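3.2 Household items and the habit of keeping

Many participants in Destinton kept one cup for themselves, even when the cupboard was full of others. Figure 4 gives an idea of the type: a dark teal mug with a yellow interior and white lettering on the side. 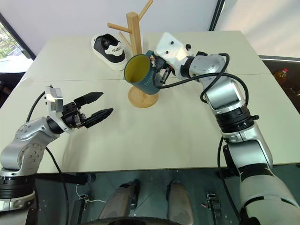
3.3 Interviews

The interviews were made in January, in the kitchens of 33 households. Each visit took 80 minutes and was led by two persons – one asked the questions, the other wrote notes. We followed the guide of Briggs, with small changes in the part on gifts. Participants were asked how they got the cup, who else may drink from it, and what they would do if it breaks.

Most answers to the second question were short. A woman in the Gollivine district told us that guests are always given the "good" cups, and that her own is never offered. Similar rules were reported by the Aydoğan family, where three generations share one kitchen. Printed cups from employers, for example from Etamex, were used daily but were seldom called "mine".

Two interviews were not recorded at the wish of the participants, and for these we rely on the notes only.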